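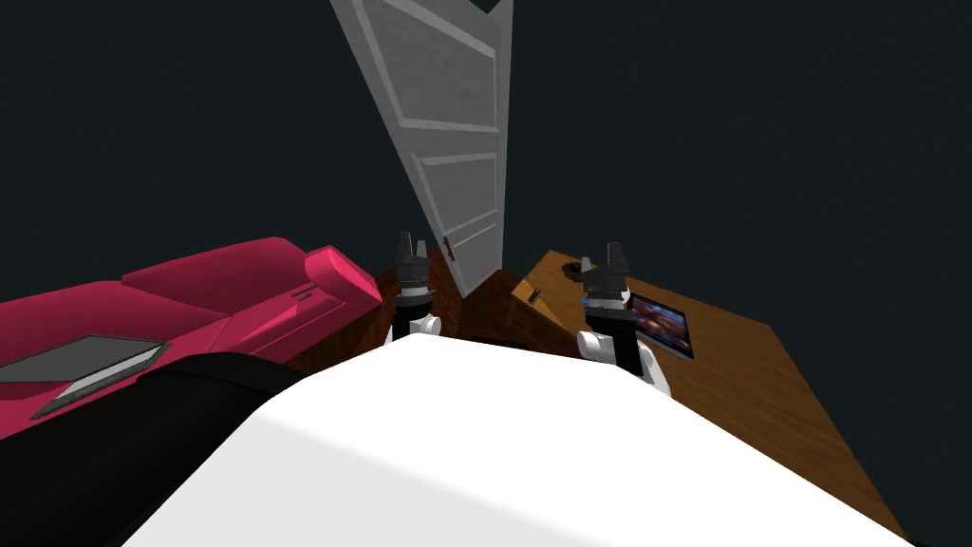 Kornley College, Department of Mechanical Engineering - Student Projects
Can a two-armed robot tidy a living room yet?
Project team: Nhyira Tetteh, Trinh Nghiêm, Tín Cao. Advisor: Floarea Bălan.

Our question was a narrow one. We wanted to know if a two-armed robot, working in a simulated home, could do small chores well enough that a person would not have to redo them. We picked three: clearing a table, carrying a tray, and opening or closing a paneled door. All of the work was done in simulation. Renting time on a real machine was outside our budget, and a dropped plate in software costs nothing.

The room has a sofa on one side, a wooden table on the other, and a door at the back. We ran 335 trials over the term. A trial counted as a success if the chore was done in 600 seconds with nothing knocked to the floor. By that rule, 151 trials passed.

Doors and cabinets were harder than we planned for. A panel has to be met at the right angle, and the jaws have to be open wide enough before they get close. Most of our early code treated the edge of a panel as a straight line in a known place. Small errors in the arm position were enough to make it miss.

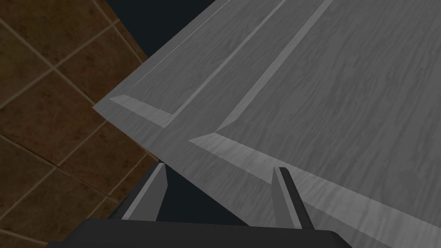

Figure 2. Open gripper at the lower edge of a grained panel, close view.

Trinh rewrote the approach step so the gripper slows down near the panel and checks its position again. This helped, but it made each attempt longer, and some trials then ran out of time. We kept the slower version.

Clearing the table went better. Flat things are still a problem. A plate or a tablet lying on a table gives two fingers very little to hold, and sliding it to the edge first takes space that is not always free. A person does this without thinking. Our planner needed a separate routine for it, and the routine only worked when the edge was clear.

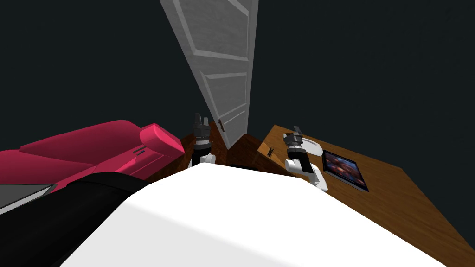 Weston, April

Our answer for now is "some of it, slowly." We would trust the robot to move a cup. We would not leave it alone with a full table and a closed door. Tín thinks better grip sensing would fix most of the flat-object failures - Nhyira thinks the fingers themselves are the wrong shape. We did not have time to test either idea.

The next team should start with the door routine and change the time limit last. The trial logs and settings are in the department's shared project folder.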